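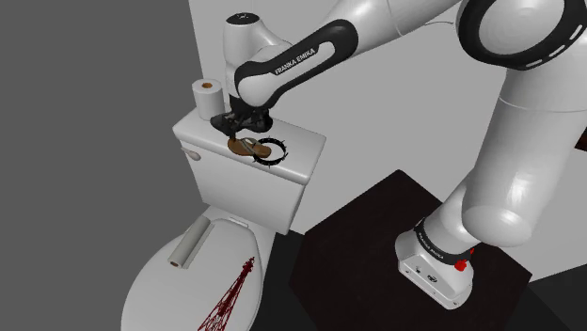

Regional Affairs > Talks and Agreements > Release list under the Palacios terms: what counts as "conflict-related"?

Page 1

hillroad_reader
The joint office put out the consolidated release list last night. It has 2,148 names on it, all people held in Livonov or in the district jails who are supposed to be let go in stages under the Palacios terms. I've read the cover note and the first annex and I'm stuck on the definition.

The text both sides signed says releases cover persons held for acts "arising from the conflict." The cover note says "conflict-related charges." Those are different things. Plenty of people were picked up for something political and then charged with something ordinary, usually weapons possession or an explosives count. If you go by the charge, a possession case is a plain criminal case and the person stays in. If you go by what the arrest was really about, they come out.

Has anybody gone through the annexes carefully? I'd like to know which reading they used before I write anything up for our newsletter.

ferrytown
They used the charge. Look at the column headings in the second annex. There's a column for the article of the criminal code and no column for circumstances of arrest. Whoever put it together worked from court dockets.

I went looking for the teachers' union people from Irkitz and found only the ones charged with sedition. The ones with possession cases from the same raid aren't there. Same house, same morning, same arresting unit.

oldclerk
I worked in court administration for a long time, so take this as the view from that side of the counter. You can't build a list on "what the arrest was really about." Every defense lawyer in the country would say the arrest was political. Some would be right. A list has to be built on something written down, and the charge is what's written down.

The fix for people wrongly left off is the review panel. That's section 6, I think. Families or counsel file, the panel looks at the record, and the name gets added if it holds up.

ferrytown
oldclerk, the review panel hasn't been seated. The terms say each side names 2 members and the guarantor picks the chair. The government side hasn't named anyone. Telling people to file with a panel that doesn't exist isn't a fix.

oldclerk
It will exist. These things lag. The list came out late too and here it is.

saltmarsh
My cousin is one of the possession cases. Arrested before dawn at a rented room, search warrant with the wrong building number on it, two rifles "found" under a bed that was a mattress on the floor. Three judges have had the case and it still hasn't gone to trial. We checked the list twice and the name isn't there.

I don't say this for sympathy. I'm asking a practical question. Is there any form yet for the review? We have the warrant, the inventory and the motion to quash, all copied.

hillroad_reader
saltmarsh, sorry to hear it. I haven't seen a form. The cover note says applications will be received "in the manner to be announced." I'd keep everything together and get certified copies of the warrant and inventory if yours are plain photocopies. The clerk of court can do that, and in most places it takes less than a week.

northgate77
I'm going to be the unpopular one. Some of those rifles were real. The Salurus Front kept arms in town houses for years and everyone in Irkitz knew which streets. I lived two doors from one of them. If you open the list to every possession case you will be releasing people who were guarding a weapons store, and the families of the police who got shot in the market will have something to say about it.

I support the talks. I voted for the people who signed. But the list is already long and I'd like it to stay with what was agreed.

ferrytown
What was agreed is "acts arising from the conflict." A man guarding a weapons store for one of the parties is about as conflict-related as it gets. By your own description he's covered. You may not like it, and I understand why, but you can't call him an ordinary criminal and a Front member in the same paragraph.

northgate77
Fair point on the wording. I still think there's a difference between someone jailed for a speech and someone jailed for a rifle, and most people here think so too.

oldclerk
The agreement does make that difference, by the way. It's in the staging. Speech and association cases go in the first stage, possession and the like in later stages, and cases with a death involved go to the separate track. So the drafters clearly expected possession cases to be on the list somewhere. I'll grant ferrytown that much. If there are none in the annexes at all then the dockets were filtered before they reached the joint office.

hillroad_reader
There are a few. I found possession cases from Livonov in the fourth annex. What I can't find is any from Irkitz. So it could be one court that sent an incomplete return, which would be a duller explanation than a policy.

ferrytown
Or one court that was told to.

oldclerk
Could be either. I'd want to see the transmittal letter before I said. Courts send these returns with a cover letter that says what categories are included. If Irkitz left out a category the letter will say so, or it will be silent, and both tell you something. Ask for it. It's a public record unless they've sealed it.

quietharbor
Long-time reader, don't post much. I sat in on one of the consultations last September as an interpreter, so I won't repeat what people said in the room, but the agenda was public and this exact question was on it. The joint office told participants that where one arrest led to several charges, the person would be listed once, under the most serious charge. I mention it because it can make people hard to find. Somebody charged with both possession and rebellion will be under rebellion, which is a different annex.

saltmarsh, did you look in all of them?

saltmarsh
We looked in the first and the fourth. I didn't know about that rule. There was a rebellion complaint at the start but the prosecutor dropped it, or we were told he dropped it. I'll go through the rest tonight. The files are slow on my phone.

hillroad_reader
If you message me the case number (don't post it here) I can search the documents on a computer. The annexes are scans, but the text is readable enough to search most of it.

northgate77
saltmarsh, I want to say I wasn't talking about your cousin's case. A warrant with the wrong building number is a bad warrant and I'd say that whoever was living there.

saltmarsh
Thank you. I didn't take it that way, or only a little.

bus_14
Can someone explain the supervision part? My neighbor is on the list under the first stage and his wife was told he'd have to report every month and stay inside the district. She thought release meant release.

oldclerk
First stage releases are provisional. The case is suspended, it isn't dismissed. He reports to the municipal office, and he needs a travel note if he leaves the district overnight. The suspension turns into a dismissal when the final agreement is ratified. If the talks collapse, the cases can be revived.

ferrytown
That last sentence is the whole problem with the Palacios terms. Everyone let out is let out on a string. After the previous round broke down, the consultants who had been walking around on safe conduct papers were picked up again within months. People who sat at the table with the government were arrested at home. So if I were that neighbor I'd report on time every month and keep the stamped slips somewhere that isn't my house.

northgate77
The previous round broke down because the Front ambushed a road crew.

ferrytown
It broke down because of several things, and the arrests included people who'd never been near a road crew.

moderator_south
Please don't restart the argument about the last round in this thread. There's a pinned one for it. This one is about the list.

bus_14
OK, so he reports to the municipal office and keeps the slips. Does she need a lawyer for that or can he just turn up?

oldclerk
He can just turn up with his release paper and an ID. If he has no valid ID, which is common after a long detention, the jail should give him a certificate with a photo. Have her ask for it before the release day. They won't offer.

hillroad_reader
Update for anyone following. I went through the second and third annexes with the search and then by eye. Irkitz cases are in there under rebellion and sedition only. So far the possession-only cases from that court are missing entirely. I've sent a written request for the transmittal letter to the joint office and to the clerk in Irkitz. The joint office's auto-reply says up to 4 weeks.

quietharbor
You may do better with the guarantor's liaison desk. They have copies of everything that was transmitted and they answer their mail.

saltmarsh
Went through all of them. Not there. hillroad_reader searched by case number too and got nothing. We're getting the certified copies tomorrow morning and the lawyer will write to the liaison desk as well.

ferrytown
If the lawyer is willing, have the letter list the other possession cases from the same court. One missing name looks like a typing error. I can put you in touch with two of the union families, they have their papers ready.

saltmarsh
Yes please. Send me a message.

oldclerk
I'd keep the letter short and ask only two things: was the Irkitz return complete, and where do people file until the panel is seated. Leave out the argument about what the arrests were for. That goes in the application later.

ferrytown
I'd put it in both. But it's their letter.

hillroad_reader
I'll post when I hear back from either office. bus_14, if your neighbor's release date gets announced, could you put it up here? I haven't seen any dates for the first stage yet.

bus_14
Will do. She calls the jail every afternoon at 2.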